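Bottles, sticks and a shed full of labels: a chat with Merike Strazds

Willville, posted 5/3/26

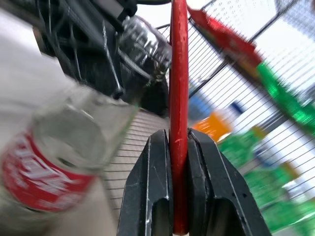 Where it started

Merike Strazds saves plastic bottles. Clear ones mostly. She also saves sticks, dowels, broom handles, old tent poles, anything long and straight, and between the two she runs the Saturday making table at the Grekari hall in Willville.

"People think you need a kit," she says. We're talking in the back room, kettle on, her coat still on too. "You need a bottle and a rod. That's a skittle, a rattle, a rain catcher, a bird scarer. Depends on the kid."

She started in February last year, after a clean-up at her sister's. Two garbage bags of empties and no one keen to drive them to the depot. "I thought, well, I've got a hall booked."

On red

The sticks get painted red. Always have. I asked why and got a shrug.

"It was the tin I had. Then it ran out and I bought the same again. You can find a red stick in long grass, I'll say that for it."

Gloss enamel, two coats, a day between. They scuff anyway. She doesn't touch them up until the end of the season, and by then some of them have had a hard life. Ankica Lazarević does the sanding and has Views about people who skip it. "You can feel it straight away," Ankica told me on her way past with a bucket. "Rough as guts."

Labels on or off

This is the big argument, apparently. Merike leaves them on. Dardo Saavedra, who helps with the older kids, soaks every one off in hot water and then goes at the glue with eucalyptus oil.

"He gets a lovely clean bottle," Merike says. "Takes him all morning. Mine have writing on and they work exactly the same."

Dardo's side, for fairness: a bird scarer is meant to flash, and paper doesn't flash. "You want the ridges catching the light," he said by phone. "Crinkle it a bit first. Squeeze it, let it go. Thats the trick."

What goes wrong

Lids, mostly. Kids lose them. The hole in the base is the other thing, too wide and the bottle wobbles on the rod, too tight and it won't spin at all. She drills them herself now. Starts small, goes up a size, tries the stick, goes again.

"I had six split on me in one go once. Cold morning. I went and had a biscuit."

And wind. Some of last year's scarers ended up at Kovalchuk's place across the creek, still on their sticks. He brought them back, which was nice of him. He kept one for the tomatoes.

What she needs

Not bottles! Please. She was firm about this. There's no more room for bottles.

Dowel is what's short, also washers, also somebody with a decent drill on Saturday mornings. Long lengths are best, she can cut them down. Bring them to the side door becuase the front one sticks.

"And rinse things," she says, getting up. "If you do bring bottles. I know you will. Rinse them."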